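Becher stapeln, Becher holen: Unser erstes halbes Jahr mit Ketus

Ich schulde euch seit Monaten einen Beitrag über die Arbeit, und weil mich inzwischen drei Leute unabhängig voneinander gefragt haben, ob uns »die Roboter« jetzt alle nach Hause schicken, setze ich mich heute endlich hin. Vorweg: Nein. Ich bin noch da, Catinca ist noch da, und die Frühschicht fängt leider immer noch um fünf an.

Für alle, die neu hier mitlesen: Ich arbeite bei Neddale in der Geschirrlogistik. Wir verleihen Geschirr an Kantinen, Caterer und Veranstalter, holen es gebraucht wieder ab, spülen, sortieren, prüfen, packen. Teller, Schüsseln, Mehrwegbecher in allen Farben und Größen. Wer schon einmal auf einem Stadtfest aus einem bunten Becher getrunken und ihn am Pfandstand abgegeben hat, kann sich das andere Ende der Geschichte vorstellen. Dort stehe ich.

Seit dem Frühjahr haben wir am Sortiertisch zwei Roboterarme. Das System heißt Ketus, und die beiden stehen genau da, wo früher vier von uns nebeneinander standen. Und ich muss sagen: Ich finde es großartig. Nicht alles daran, dazu komme ich noch, aber im Großen und Ganzen gehe ich heute lieber zur Arbeit als vor einem Jahr, und das hätte ich im Winter nicht unterschrieben.

Im Winter gab es nämlich diese Versammlung im Pausenraum. Chepkoech Odera, unsere Schichtleiterin, hat uns erzählt, was geplant ist, und danach war es erst einmal still. Dann kamen die Fragen alle auf einmal. Wer muss weg? Wer bedient das Ding? Gibt es dafür mehr Geld? Was ist mit den Leuten, die nur für den Sommer kommen? Chepkoech hatte nicht auf alles eine Antwort und hat das auch so gesagt, was mir lieber war als die bunte Präsentation, die wir eine Woche später von der Geschäftsleitung bekamen. Schwarz auf weiß gab es am Ende: keine Kündigungen wegen der Anlage, Schulungen während der Arbeitszeit, und wer umlernt, wird nach der neuen Tätigkeit bezahlt. Das mit der Bezahlung hat der Betriebsrat hineinverhandelt, und da bin ich bis heute dankbar.

Was macht so ein Arm nun den ganzen Tag? Er nimmt Becher und Schüsseln vom Tisch, dreht sie richtig herum und stellt sie in die passende Kiste. Klingt banal, und für eine menschliche Hand ist es das auch. Ich habe zwölf Jahre lang Becher gegriffen und nie darüber nachgedacht, wie ich das eigentlich mache. Liegt einer auf der Seite, rolle ich ihn mit dem Handballen hoch. Stecken zwei ineinander, wackle ich kurz. Steht einer dicht hinter dem anderen, greife ich drumherum. Alles in einer Bewegung, während man sich mit der Nachbarin über deren Schwiegermutter unterhält.

Und dann sitzt man plötzlich in einer Schulung und soll jemandem erklären, woran man erkennt, wo der Rand des vorderen Bechers aufhört und der hintere anfängt. Ich war richtig ins Stottern gekommen! Man sieht es halt. Aber »man sieht es halt« ist für eine Maschine keine brauchbare Anweisung.

Bevor der echte Arm etwas anfassen darf, wird bei uns deshalb viel am Rechner geübt. In der Simulation liegen nachgebaute Gefäße auf einem nachgebauten Tisch, und dort kann der simulierte Arm danebengreifen, so oft er will, ohne dass es scheppert. Catinca Sima und ich haben uns für diese Arbeit gemeldet, sie sofort, ich nach zwei Tagen Bedenkzeit. Wir sitzen jetzt an einem Teil der Woche im kleinen Büro neben der Packhalle und schauen uns an, was das System aus nächster Nähe sieht und was es daraus macht. 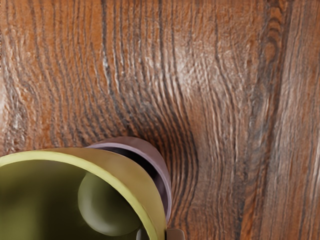
Mein Lieblingsthema dabei sind Überdeckungen. So heißt das, wenn ein Gefäß ein anderes halb versteckt und man von dem hinteren nur noch einen Bogen sieht. Für mich ist das sonnenklar: Da steht noch einer, der ist auch rund, der geht hinter dem ersten weiter. Das System musste das erst lernen, und am Anfang hat es aus solchen Bögen die wildesten Sachen geschlossen. Einmal war es fest davon überzeugt, eine Sichel vor sich zu haben, etwas Flaches, Gebogenes, das man von oben zwicken kann. Catinca hat so gelacht, dass jemand aus der Packhalle nachsehen kam.

Überhaupt, Catinca. Sie hat früher die Schüsseln gemacht und war mit Abstand die Schnellste von uns, und sie hat einen Blick für Fehler, der mir fehlt. Ich schaue auf eine Aufnahme und denke, passt. Sie schaut darauf und fragt, warum der Greifpunkt auf der Innenseite liegt, wenn im Becher womöglich noch etwas drin ist. Aus dieser einen Frage ist eine ganze Regel geworden! Bei uns kommt nämlich ständig Geschirr zurück, in dem etwas liegt: Deckel, Löffel, kleinere Becher, zerknüllte Servietten, einmal ein Hausschlüssel (liegt immer noch bei Chepkoech in der Schublade, falls ihn jemand vermisst). Dunkles Inneres heißt seitdem: erst genauer hinschauen, dann greifen. Im Zweifel schiebt der Arm das Teil zur Seite, und eine von uns nimmt es in die Hand.

Genau das macht mir so viel Freude. Was wir über die Jahre an diesem Tisch gelernt haben, war immer irgendwie unsichtbar. In meinem Arbeitszeugnis hätte gestanden: sortiert Geschirr. Jetzt sitzen Leute von der Technik neben uns, schreiben mit und fragen nach. Der Kollege von Rimard, die bei uns die Wartung machen, kommt inzwischen zuerst zu Catinca, wenn der linke Arm zickt, und erst danach schaut er in sein Fehlerprotokoll.

Was sich für den Körper geändert hat, will ich auch erzählen, weil es in der Präsentation nur als Stichpunkt vorkam. Ich hatte seit Jahren Probleme mit dem rechten Handgelenk. Schiene in der Nacht, Salbe am Morgen, und im Hochsommer, wenn die Festivalware kam, ging abends das Marmeladenglas nicht mehr auf. Das ist besser geworden. Weg ist es nicht, meine Ärztin hat mir da auch keine Wunder versprochen, aber im Juli habe ich die Schiene zum ersten Mal in den Urlaub nicht mitgenommen. Für mich persönlich ist das das größte Ding an der ganzen Umstellung.

Jetzt zu dem, was hakt, denn ich will hier keine Werbung machen.

Es ist lauter geworden. Die Arme selbst surren nur, aber die Druckluft pfeift, und dazu kommt ein Warnton, den sich jemand ausgedacht haben muss, der nie acht Stunden daneben stand. Wir haben ihn schon zweimal leiser stellen lassen. Nach dem letzten Update war er wieder auf Anfang.

Es ist auch einsamer geworden. Zu viert am Tisch hat man geredet, gesungen (ja, wirklich, vor allem vor Weihnachten), Rezepte getauscht, sich gestritten. Jetzt steht eine an der Anlage und eine an der Nachkontrolle, und dazwischen ist ein Schutzzaun. Chepkoech hat das zum Glück ernst genommen. Wir wechseln jetzt alle 20 Minuten die Position, wenn viel los ist, und die Pausen liegen wieder so, dass die ganze Schicht zusammensitzt. Das war zwischendurch anders, da hatte der Plan jede einzeln in die Pause geschickt, damit die Anlage durchläuft. Hat sich keine zwei Wochen gehalten, der Protest war einstimmig.

Und es passt längst nicht für alle. Eine Kollegin, die länger da ist als ich, wollte mit dem Bildschirm nichts zu tun haben. Sie ist in die Endkontrolle für das gute Porzellan gewechselt, das nach wie vor komplett von Hand läuft, und dort ist sie zufrieden. Aber es war eben nur dieser eine Platz frei. Was ist mit der Nächsten, die nicht möchte? Das habe ich gefragt, und die Antwort war ziemlich wolkig. Ich frage wieder. Auch bei den Sommeraushilfen ist die Sache nicht schön: Im letzten Jahr hatten wir deutlich mehr von ihnen. Gekündigt wurde da niemand, man hat sie eben nicht mehr angerufen. Darüber wird mir zu wenig gesprochen.

Was mich auch beschäftigt, ist das Tempo. Ein Arm wird nicht müde, und wer an der Nachkontrolle steht, bekommt das Geschirr in immer demselben Takt hingestellt. Früher hat sich der Takt nach uns gerichtet. Nach dem Mittagessen war man langsamer, gegen Schichtende hat man noch einmal Gas gegeben. Wir haben durchgesetzt, dass wir die Geschwindigkeit am Pult selbst herunterdrehen dürfen, ohne vorher zu fragen. Das wird genutzt, und die Kisten werden trotzdem voll. Falls bei euch so etwas eingeführt wird: Fragt als Erstes, wer an diesen Regler darf!

Ein paar Leserfragen aus den Kommentaren noch, wo ich schon dabei bin.

Ob man für so eine Stelle programmieren können muss: ich kann es nicht. Ich sehe mir Aufnahmen an, markiere Ränder, sage ja oder nein zu Greifpunkten und schreibe auf, was mir komisch vorkommt. Catinca hat inzwischen einen Grundkurs angefangen und macht erste kleine Sachen selbst. Ich schaue ihr über die Schulter und verstehe ungefähr die Hälfte.

Ob die Farben wichtig sind: weniger, als ich gedacht hätte. Ich war sicher, dass bunte Becher leichter zu finden sind. Viel mehr Ärger machen aber Glanz und Schatten, und ein unruhiger Untergrund macht es auch nicht leichter. Unser echter Tisch ist übrigens mattgrau, da haben wir es gut getroffen.

Ob der Arm schneller ist als Catinca: an einem guten Tag nein. Sie hat es im Mai ausprobiert, mit Schüsseln der Serie Caputo, den schweren mit dem breiten Rand, und sie hat gewonnen. Danach hat sie sich hingesetzt und ein Wasser getrunken, und der Arm hat weitergemacht. Sie meinte, genau so habe sie sich das vorgestellt.

Im Herbst sollen die Teller dazukommen. Teller sind flach, liegen übereinander, kleben manchmal aneinander, und von oben sieht einer aus wie der andere. Ich freue mich richtig darauf, auch wenn der Kollege von der Technik jedes Mal das Gesicht verzieht, wenn das Thema aufkommt. Nächste Woche dürfen wir ihm die ersten Stapel zeigen, und Catinca hat schon eine Kiste mit den schlimmsten zurückgelegt.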